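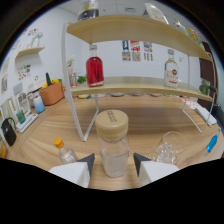
Gripper loses its grip on lidded jars after 50 cycles

merkutari_mo
Hi all, hope the holidays are treating you kindly. Our Bumska gripper handles glass jars beautifully for the first 50 picks or so, and then the left finger starts lagging and the jar tips toward it. I lost 3 in one afternoon (so much sweeping!). No fault code at all, which is what worries me.

Csaba Vörös
Oh, I feel for you. Ours in Bestumthorpe did the very same in March, and it was a loose set screw on the finger linkage — easy to miss, so put a wrench on it even if it looks fine.

pap_bench
I'd disagree, with love. A loose screw would slip from the first pick. Fifty good ones and then trouble sounds like a motor getting warm and losing force.

Csaba Vörös
Ours was fine cold too, though! It backed out a little with every close.

merkutari_mo
Checked tonight: screw was tight, sorry Csaba. I let it rest 19 minutes and got 5 clean picks. Switching to plastic jars until I've logged the motor current.

pap_bench
Please do, and keep your hands clear when it lags. It can snap shut late.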